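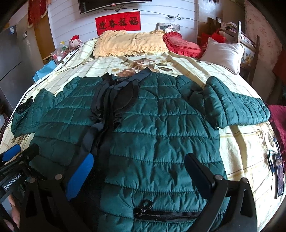 April
By Yvonne Lightfoot

So it's warm enough to put the winter coats away and you'd like yours to still be puffy next year. I've ruined two by being lazy, so learn from me!

Empty every pocket first (I once washed a whole pack of gum, never again). Zip everything up and turn the coat inside out. Check the care tag too, and if it says no machine washing, stop right there and go with what it says.

Run it on cold and gentle with a small splash of mild detergent. No fabric softener, please! Then put it through a second rinse, and if the water still looks soapy, do one more.

Drying takes forever. I use low heat and throw in a couple of clean tennis balls, and every 20 minutes I pull the coat out and break up the clumps with my fingers. My neighbor Yuto Tanabe swears by wool balls but I think they're too light. Keep going until you can't feel any lumps, then hang it overnight anyway.

For storage, skip the vacuum bags. I use an old cotton pillowcase on the closet shelf, tied loosely at the top, with nothing heavy piled on it.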